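The arm that needs its hand held

The sales talk at Pemberg is that the kitchen cell looks after itself. I spent a morning with the maintenance log and I am not convinced. In 14 weeks the gripper was re-zeroed 277 times, mostly after its fingers came down a few millimetres off, and someone had to sign for each one.

The routine is dull. Park the arm over the worktop, fingers down, check the joint offsets against the simulated kitchen, nudge, check again. It takes five minutes if the model agrees with the room. In December it did not, and three days went on hunting for a worn wrist seal. Pemberg calls this "light supervision". I would call it a part-time job, and it isn't in the quote.

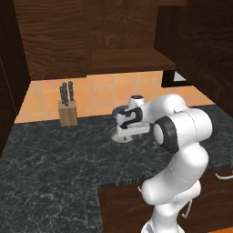 Idalina Amaral writes that her own cell needed far less fuss once the offsets were checked before every shift, and that she would still budget for the hours.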